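Sirkgate household waste notes
data card / readme, last touched 2024-09-11
maintained by Pirmin Wallner

What this is

Text records of what households in Nurnau put out for collection and how they sorted it. One row per bag put out. 3,516 rows in the full table, from 251 households. Written up from paper sheets, so expect paper sheet problems.

Not a weight study. We have weights for part of it, see below, but the point is sorting: what went in which bag, what people called it, what the collection crew did with it.

Files

bags.csv - main table, one row per bag
households.csv - one row per household, no names, no street numbers
words.csv - every word people used for a bag or its contents, with our spelling next to theirs
crew_notes.txt - free text, as typed up, not cleaned
old/ - earlier versions, don't use

Columns in bags.csv

bag_id: running number, gaps are normal
house_id: links to households.csv
round: collection round, 1 to 8
stream: packaging, paper, food, residual, unknown
tied: y / n / blank. Blank means the sheet didn't say
weight_g: grams, empty for rounds 1 and 2 (scale came later)
left_behind: y if the crew refused it
reason: crew's words, shortened
label_own: what the household wrote on the sheet
label_ours: what we think it was

If label_own and label_ours disagree, keep both. Please don't overwrite label_own, that happened once with the Trummer export and it took ages to put back.

How it was collected

Sheets handed out in August, collected with the last round. Household fills in the top half when the bag goes out, crew fills in the bottom half at the curb. Sheets were matched by a sticker number. Some stickers fell off. Rows where we couldnt match the halves have house_id = 0 and should be dropped for anything per household.

Typing up was done twice by different people, then compared. Differences went to Pirmin. Typing rules are in the top of words.csv, first lines starting with #.

Known problems

- Round 4 is thin. Rain, sheets turned to mush. Treat as partial.
- "Plastic" on a household sheet can mean packaging, or any plastic thing at all incl. toys and buckets. We left it as written.
- Paper in a plastic bag: stream says paper, but the crew often refused it. Check left_behind before counting it as collected.
- Weights over 3,000 g are capped. The scale stopped there. So 3000 in the table means that or more.
- Food bags were sometimes weighed with the bin. Subtract nothing, we don't know which ones.
- A few households shared one sheet. Flagged in households.csv as shared = y.
- Decimal commas in old/ only. Should be gone from the main table, shout if not.

Stream rules used

Packaging: empty packs, cans, cartons, foil lids. Bag tied shut, nothing stacked inside anything else.
Paper: loose or in a box. No bag.
Food: paper liner or straight in the bin.
Residual: whatever's left, any closed bag.
Unknown: crew couldn't tell, or sheet empty.

Local rules, Nurnau only. Next town over does cartons with paper, so don't merge with other tables without recoding. 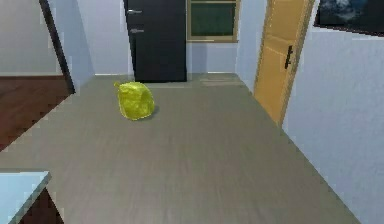
Does a bag still count as packaging if it was put out untied?
It counts under the stream the household wrote down, with tied = n, and left_behind tells you if the crew took it.

Loading

Comma separated, UTF-8, header in first row. Free text is quoted. Opens fine in any spreadsheet, but set bag_id to text first or you lose the leading zeros. The Prikex import script still works if you rename round to rnd. Havent got to fixing that.

Use and sharing

Free to use for teaching and research. Say where it came from ("Sirkgate household waste notes") and which version. No trying to work out who the households are, small town, it wouldn't be hard. crew_notes.txt has some blunt language in it, quote with care.

Changes since last version

- tied column split off from reason
- shared flag added
- spelling in words.csv evened out (draw string / drawstring / draw-string now all one)
- duplicate rows from round 6 removed
- left_behind was flipped for part of round 3, fixed

To do

- second pass on unknown
- join crew_notes to bag_id where the crew gave a number
- short list of household words in the local dialect, half done
- rename rnd / round mess

Corrections to Pirmin, with the bag_id please, otherwise they can't be found.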